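Reader Support: Digitised Military Records
Request category: Catalogue and search
Status: Resolved, with one item under review
Subject: Missing pages and incorrect regimental index in the Trelska muster rolls

Summary of the request

The reader, Yannick Langlois, reported that searches of the Trelska muster rolls by surname returned entries from the wrong company. A search for Caron, the family under study, produced 43 results. In 7 of these, the linked page showed a different man altogether. The reader also stated that the discharge register could not be opened beyond its first section.

The reader had already cleared the browser's stored files, signed out and in again, and repeated the search on a second computer. The results did not change.

Initial checks

Support staff repeated the search from the reading room and from an outside connection. The same 43 results were returned on both occasions. The seven faulty entries all came from one volume, which was transcribed from microfilm before the original rolls were photographed. The remaining entries opened at the correct page.

The discharge register was then tested separately. The viewer stopped at page 300 and displayed the message "No further content". The catalogue entry gives the register as a single item of 3,768 names, and the pages that could be opened did not account for all of them. The fault was passed to the Digital Collections team, together with the reference numbers supplied by the reader.

Cause

Two separate faults were found.

The first concerned the index. When the microfilm transcription was joined to the new photographs, two blank leaves were counted in the film but left out of the photographs. Every link after the second blank leaf therefore pointed two pages too far on. Names near the front of the volume were not affected.

The second concerned the viewer. The discharge register had been loaded in two parts, and the second part had been given the shelf mark of the Stirano garrison papers. It was present on the server but could be reached only by a reader browsing that collection.

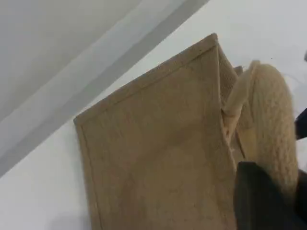
TRELSKA READING ROOM, August

The index for the affected volume has been rebuilt and the page links corrected. Staff opened each of the seven entries reported by Mr Langlois and compared the name, company and date of enlistment with the photographed roll. All seven now agree. The second part of the discharge register has been returned to its proper shelf mark and the viewer continues past page 300 to the end.

Readers who saved links to this volume before the correction should search again and replace them. Page references taken from the old links should not be used in footnotes or in applications to lineage societies. References copied from the page numbers written on the rolls themselves remain valid.

Item under review

Mr Langlois has further suggested that two entries, one for a drummer and one for a private soldier, relate to the same man, who transferred after the regiment wintered at Wellov. The ages given differ by four years. The Library does not merge entries on the strength of a matching name — a second document is required, such as a pay list or a pension claim — and the entries will stay separate for the present. The suggestion has been recorded in the notes field of both, where other readers may see it.

Further action by the reader

None is required. Should a copy of a pay list or other supporting paper be found, it may be sent in reply to this ticket, with the name of the holding archive and the full reference. Replies will reopen the ticket automatically.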